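I've been to a lot of stadium tours, but the one at Plovdale was my first where they let you stand on the halftime stage! It was still bolted together from the January show, and our group (small, masked, everyone chatting anyway) got maybe ten minutes up there. I did a little spin. No regrets.
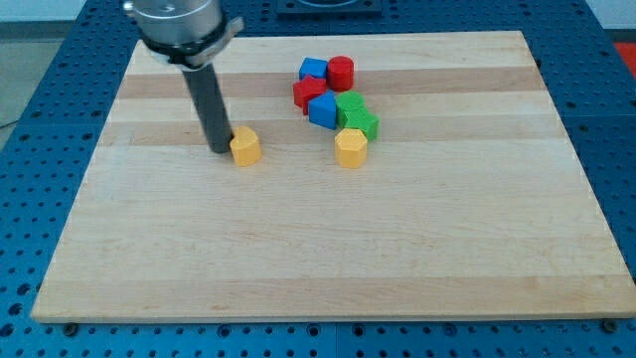
PLOVDALE, 27 February 2021 – The stage comes apart into 59 carts, and the crew gets them all off the turf between the last song and the third quarter. Our guide made us guess the number and I said 12, so, yeah. Then we went up to section 43, where you're so far back that the singer must look like a thumb – I'd still take it. Parking was free, the pretzels were not, and the gift shop had already sold out of the tour shirts in my size.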